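Baumgartner Reading Room, Undier
Progress report to the Tredevow Fund
Fri 25 September

This report covers the second half of the grant. The short version is that the oral history collection is mostly transcribed, the index is behind, and the roof has stopped taking part in our meetings.

Recordings

The grant was for 202 tape recordings of people who worked at the Zutovier cannery before it closed. All of them have now been copied to digital files. Eight were in bad shape. Six of those came through with some hiss, and the other two contain a polka program taped over whatever was there before. We have kept the polka. It is catalogued under "Music, accidental."

The oldest tapes date from 1962 and are the best of the lot. Whoever ran the machine that year knew to put it on the table and leave it alone. Later interviewers liked to hold the microphone themselves and nod into it.

Transcripts

Transcribing went faster than we told you it would in January, mainly because we told you a very cautious number. The typing service handles ordinary speech well. It does less well with cannery words, and for several weeks "the retort room" came back as "the retired groom," who began to seem like an important figure in local history. We now send a word list along with each batch.

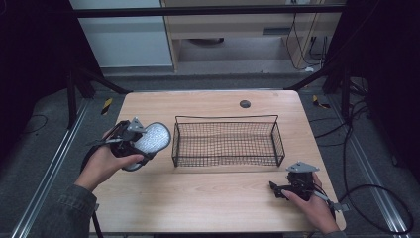 Every transcript is read against the tape once by a second listener. Families get a copy before anything goes on the shelf, and most send it back with small fixes to the spelling of cousins. One family returned theirs with a full rebuttal of a neighbor's interview, typed and single-spaced. With their permission we have filed it next to the interview it disagrees with, and we expect an answer.

Index

The subject index is where we are late. Our first plan was to index by topic, which worked until we met people's idea of a topic. An interview listed as "Wages" is largely a story about a stolen bicycle. We have started over with shorter headings and a page reference for each one. It's slower, but a reader looking for wages will now find them, somewhere past the bicycle.

Money

Copying came in under budget and transcribing slightly over. We would like to move what is left of the copying line to the index, as your guidelines allow — the signed request form is attached, along with the second signed request form, which your office asked for after receiving the first.

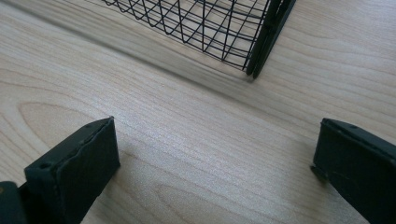 Before the next report

Finish the index through the letter M.
Settle the wording of the permission letter for families who have moved away.
Open the finished transcripts to readers on Saturday mornings.
Get a quote for the roof, under a separate grant, from anyone willing to go up there.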